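Threads > Home workshop > Small parts storage

16 April 2026 – posted by the Geltmont bench account

Last updated: 16 April 2026

1/ Notes on keeping small fasteners sorted when you own more of them than you have drawers for. Metric only. I gave up on mixed storage in July and redid the lot.

2/ Sort by thread diameter first, then by length, then by head type. Most people start with head type because it's what the eye picks out. The trouble is that you nearly always know the hole before you know the head.

3/ M3 and M2.5 get mixed up more than any other pair. The diameters differ by half a millimeter. Thread a nut of known size onto a sample from each batch before it goes in. If it wobbles or binds, check with calipers.

4/ Length on a socket head or pan head screw is measured from under the head. On a flat head it's the overall length, head included. A flat head M4 x 12 and a pan head M4 x 12 therefore don't reach the same depth in the same part. Write the head type on the label.

5/ Labels: size, length, head, material. Skip the supplier unless you reorder by part number. I use Tabrizi codes for the stainless and nothing for the rest.

6/ Stainless and zinc-plated stay apart. They look alike in bad light. A magnet helps a little, but cold-worked A2 can pull slightly, so treat it as a hint.

7/ Volume. The Gakbridge cabinet holds 316 sizes if every divider is in. I have never needed that many. Bulk stock (anything I bought by the 2,000) lives on the shelf below and the drawer gets topped up from the bag.

8/ Lidded boxes work for kits that travel – one job per box, hinge on the long side so it opens flat on the bench.

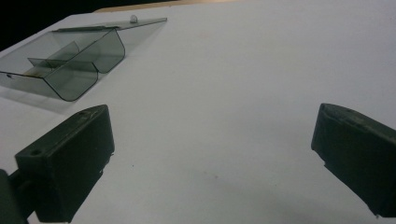
9/ Should washers be stored with the matching screws? Separately, by inside diameter. One M4 washer serves every M4 screw you own, and splitting them across 4 drawers means one is always empty.

10/ Nyloc nuts get their own row. Used ones go in the scrap tin and don't come back.

11/ The Suveo label tape lifts at the corners on textured plastic. Wipe with alcohol first and press for a few seconds. Wood screws are a separate thread.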